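How a Tape Measure Works, and How to Measure Things Well

Look in a kitchen drawer or a toolbox at home and you will probably find a tape measure. It is one of the most common tools there is. People use it to find out if a bookshelf will fit under a window, how tall a door is, or how much cloth to buy for curtains.

This page explains what is inside a tape measure, how to use one, and how to measure things that are not straight, like a rope with a knot in it.

Before tape measures

Long ago, people measured with their bodies. A foot was the length of a foot. A hand was the width of a hand, and horses are still measured in hands today. Farmers measured fields by counting their steps.

The trouble is that bodies come in different sizes. If you step across a room and a grown-up steps across the same room, you will get two different numbers. You may need twelve steps and the grown-up may need eight. The room is the same size both times.

People also measured with rope. They tied knots in a long rope with the same distance between each knot and the next. Then they pulled the rope tight along the ground and counted the knots. Builders and farmers did this for thousands of years. Rope can stretch, though, and it can shrink when it gets wet and dries again, so a rope that was right in spring might be a little wrong by fall.

Later, people agreed on units that stay the same for everybody. An inch is the same length in every house and every school. So is a centimeter.

What is inside the case

The long part of a tape measure is called the blade. It is called that even though it is not meant for cutting. On most tape measures you can pull out and let back in, the blade is a thin strip of steel with paint on it. The numbers and lines are printed on the paint, and there is often a clear coat on top so they don't rub off.

Inside the case, the blade is wound around a spool, like thread. There is also a spring in there. The spring is a flat coil of metal, and one end of it is joined to the spool. When you pull the blade out, the spool turns and winds the spring tighter. The spring wants to unwind. When you let go, it turns the spool back the other way and pulls the blade in.

Most cases have a lock on the top or the front. When you push the lock down, it presses on the blade or the spool and holds it still. That way you can read the number without the blade sliding away. Some tape measures work the other way around, and the blade stays out until you press a button.

If you look at the end of the blade from straight in front, you may see that it is not flat. It curves up a little at both sides, like a very shallow gutter. The curve makes the blade stiff. You can push a curved blade out into the air and it will stay straight for a while before it bends. A flat strip of the same steel would flop over right away.

You can test this with a sheet of paper. Hold it flat by one short edge and the other end droops. Now bend it gently into a curve, like a slide, and hold it again. It stands out much better.

Why the hook is loose

At the very end of the blade there is a small metal hook. If you wiggle it, it often moves back and forth a tiny bit. Many people think this means the tape measure is broken. It was made that way.

The hook has a thickness of its own. When you hook it over the edge of a table and pull, the inside of the hook touches the table. When you push the tape against a wall, the outside of the hook touches the wall. The two measurements would be different by the thickness of the metal. So the hook slides by exactly that much. Pulling moves it out and pushing moves it in, and the number comes out right both ways.

Reading the numbers

Many tape measures in the United States show inches, and some show centimeters too. Check which side you are reading before you write anything down.

On the inch side, the longest lines are whole inches. The line halfway between two inches is the half inch. Shorter lines show quarters, and shorter ones still show eighths and sixteenths. The smaller the part, the shorter the line.

On the centimeter side there are ten small spaces in every centimeter. Each one is a millimeter. A millimeter is about as thick as a dime is at the edge, maybe a little less.

Always write the unit next to the number. A note that says 7 doesn't tell anyone much. Seven inches is about the length of a new pencil. Seven feet is taller than most doors.

Measuring something that bends

A table edge is easy to measure. It is straight and it stays where it is. A rope is harder. It can curl, twist, or bunch up, and it may have a knot in it.
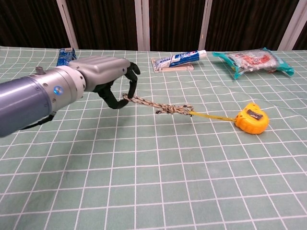

Is the knot part of the rope or not? Telia wrote to ask us this after tying a jump rope shorter. She had measured it before and after, and she wanted to know where the missing part went.

The answer is that the knot is part of the rope, and the missing part is inside it. When you tie a knot, the rope goes around itself. All of that rope is still there, but it is wound up in a lump and doesn't reach as far. A thick rope uses up more length in a knot than a thin string does, because it has a wider path to travel around itself.

So there are two things you could be measuring, and they have different answers.

The first is how far the rope reaches. For this, leave the knot in. Pull the rope straight, put the start of the tape at one end, and read the number at the other end. Use this if you want to know whether a rope will reach from a tree to a fence.

The second is how much rope there is. For this, untie the knot and smooth the rope out before you measure. Use this if you are buying more rope of the same length.

It also matters how hard you pull. If the rope lies in loose waves, you will measure it too short. If you pull very hard, it may stretch and you will measure it too long. This is true of braided rope too, since the strands in a braid can slide closer together. Pull just enough to take out the waves.

What about things that are round?

A stiff steel blade is not good at going around things. To measure around a tree, a head, or a ball, you can use the soft kind of tape that people use for sewing. If you don't have one, use a piece of string. Wrap it once around, pinch it where it meets itself, then lay it out straight and measure it with your steel tape.

Try it: the shrinking rope

You will need a piece of rope or thick string a little longer than your arm, a tape measure, paper, and a pencil. A table is a good place to work. So is the floor.

Lay the rope out straight. Measure it from end to end and write down the number.

Tie one simple knot near an end. Pull it snug. Lay the rope out straight again and measure.

Take the second number away from the first. That is how much length the knot used up.

Now tie a second knot just like the first one, in a different spot. Before you measure, guess what the number will be. Write down your guess, then check.

Your guess may be off by a little. Knots come out different sizes depending on how hard you pull them. Try a very loose knot and a very tight one and see which makes the rope shorter.

Sunia is the name of a made-up town in our map activity, and it has a rope bridge for you to plan. The bridge has to reach across a river that is 152 feet wide, and it needs a big knot at each end to tie it to the posts. After you have done the rope test, you can work out why 152 feet of rope would not be enough.

Taking care of a tape measure

Let the blade go in slowly. If you let it snap back, the hook hits the case hard, and after a while it can bend or come loose. A bent hook gives wrong numbers. The edge of a steel blade is thin and can cut you if it runs through your fingers fast, so keep your fingers away from the edges and use the lock to slow it down.

Wipe the blade with a dry cloth if it gets wet or sandy. Sand that goes into the case scratches the numbers. Don't fold the blade either. A steel blade with a crease in it will always bend at that same place.

Words on this page

Blade: the long strip with numbers on it.

Hook: the small piece of metal at the end of the blade.

Spool: the round part inside the case that the blade winds around.

Spring: the coil of metal that pulls the blade back in.

Unit: the size you count in, like inches or centimeters.

Braid: strands that are crossed over and under each other to make one thicker rope.

More to measure

Find out how wide your front door is, and then how wide your biggest chair is. Could the chair go through without being turned?

Measure your own step. Walk seven normal steps in a line, measure the whole distance, and divide by seven. Once you know that number you can measure a yard or a hallway just by walking - it won't be exact, but it will be close.

Measure your shoelace while it is tied in a bow, from loop to loop, and then again untied. Write both numbers on the same piece of paper, with the units.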